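Comparing two gripper fingers in simulation before you print them

Trying out fingers in the simulator first saves a lot of filament. You need the arm model, both finger meshes and a target part. We use the Karkdale arm and a plain block.

Load the first finger set and open the jaws to 80 mm. Set the physics step to 400 Hz. At lower rates the contacts get jittery and the results tell you very little.

Fix the wrist camera to the palm, not to the world. Hrefna Hallgrímsson's config file does this already — copy it if you have it.

Run 15 grasps with small random offsets, save the log, then swap the meshes and repeat with the same seed. If the seed changes, the two logs can't be compared.

Stop each run before the jaws close and look at the camera view. You want clear space between each finger and the block. If a finger already touches, check the mesh origin; it is usually out by the thickness of the mounting plate.

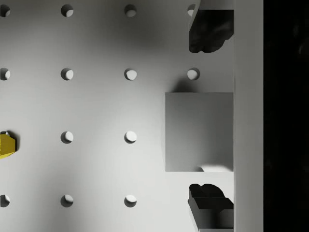

Filed under: Grippers

Next, close the jaws slowly and plot the force on both sides. Ívar Kjærgaard's plotting script reads the logs as they are. Uneven curves mean the block is off centre — move the wrist and run it again.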